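June, late, kettle on

Another day with the arms and I am no nearer to liking them.
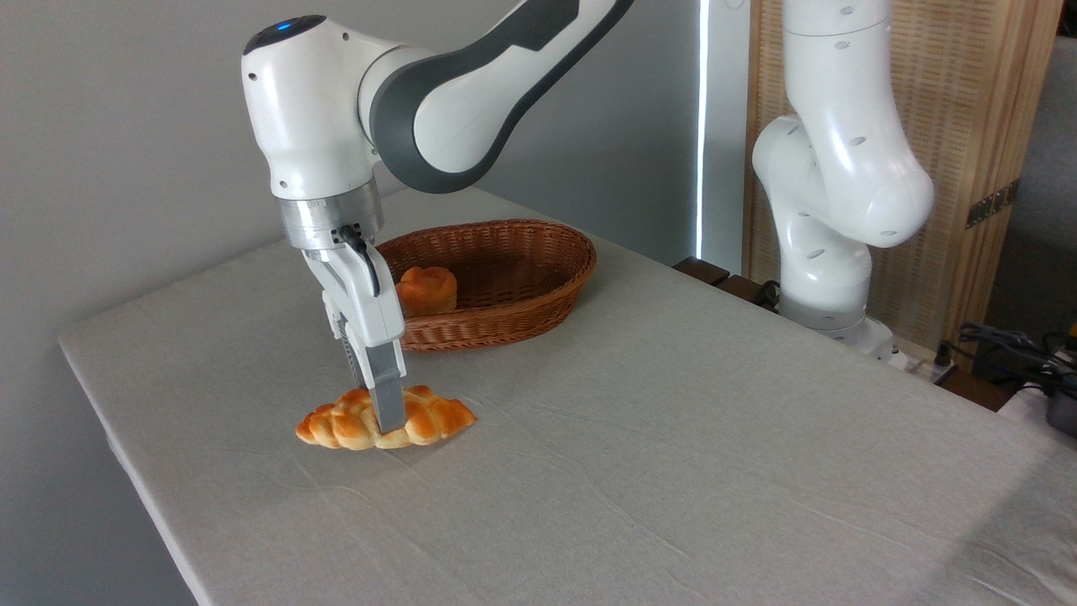

What made it stop this time? The controller logged a force limit on the gripper, then sat there with the fingers closed and would not take a release command for 11 minutes.

Tralico say it's a "protective hold". I asked what it was protecting. Định Lò laughed, then looked it up, and the manual has one paragraph on it which says to contact Tralico. So round we go.

I want to put down the order of things while I remember. Run 115 was fine. Run 116 the fingers went down on the braided roll lower than they should have, and I could see the crust give. I said so out loud. Định said the reading was inside the limit, and it was, by his screen. On 117 it went down again, pressed, and the whole lot froze. No alarm sound, no message on the big display. The little blue light stayed blue. If I had been new here I would have thought it was waiting for me, and I'd have put my hand in. That bothers me more than the roll does.

We hit the stop button in the end and had to ease the fingers apart by hand with the power off. Second arm never stirred, for what that's worth. Định wanted to carry on after lunch with the speed turned down. I said no, and wrote HELD on the board, and he was decent about it.

His theory is that the height got set on the Prirkow table and copied over without the cloth. Could be. A cloth is thin though, and the fingers were pressing into the bread. My money is on the update they pushed last week, which Landumport also took, and Landumport have had 3 of these holds by their own count. Tralico's man on the phone called that "unrelated". He had not seen their logs. I asked.

Was told again that the old Puma never did this. True, but the old Puma did plenty of other things, and I still have the dent in the locker door to show for one of them.

Sent the fault file off at ten past four, 173 pages printed, most of it the same line over and over. They promise an answer by the morning. I've been promised that before – twice on the wrist fault – so I have asked for the light to be looked at separately, in writing. Blue should not mean both things.

Bread for supper. Shop bread, sliced.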